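Towel bar

A towel bar, also called a towel rail or towel rod, is a horizontal bar fixed to a wall or door and used for hanging towels. It is one of the most common bathroom fittings and is also found in kitchens, laundry rooms and changing rooms. A towel hung over a bar dries faster than one on a hook, as less of the cloth is bunched together.

Types

The single bar is held at each end by a post. Double bars place a second rod behind the first, usually a little higher, so that two towels can hang without touching. Swing-arm models have short rods that pivot from one bracket and fold flat to the wall. Freestanding racks need no fixing and are often used in rented homes.

Heated rails are warmed by hot water from the central heating or by an electric element. They are widespread in northern Europe and less so in North America, where the electric type is more usual.

Materials

Bars are made of brass, stainless steel, aluminum, wood, glass or plastic. Brass is often plated with chrome or nickel. Plated steel is cheaper but tends to rust at the joints, where water collects. The Berkari pattern, a brass bar with square posts, was sold in 21 finishes before the range was cut to 2. Its maker, Kusuma, later moved to stainless steel.

Installation

There is no fixed rule for height. Bath towels folded in half lengthwise need more clearance below the bar than hand towels, and bars for children or seated users are set lower. Posts are best screwed into studs or solid blocking. Where neither is available, wall anchors are used - toggle bolts in drywall, plastic plugs in masonry. Adhesive mounts avoid drilling but hold less weight and may fail on textured paint.

A towel bar is not a grab bar and should not be used as one. Most are not built to carry a person's weight, and the posts can pull out of the wall in a fall.

Care

Warm water and mild soap are enough for most finishes. Abrasive powders scratch chrome, and bleach can pit it. Loose posts are usually held by a small set screw on the underside, which can be tightened with a hex key.

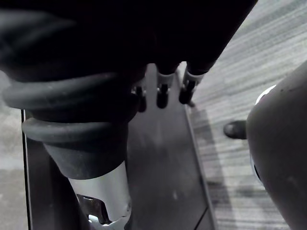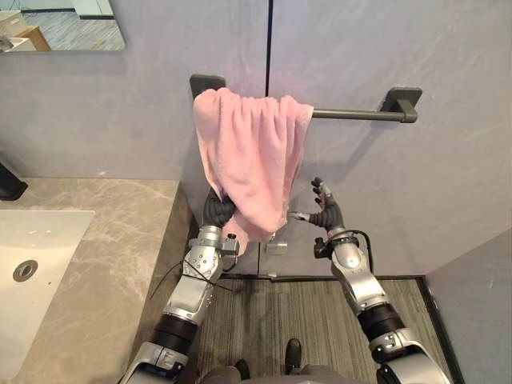 A pink towel on a wall-mounted bar.

Discussion

Ridwan Pillai: The care section should mention limescale. Vinegar takes it off chrome, but it dulled the unlacquered brass on mine and I had to polish the whole bar again.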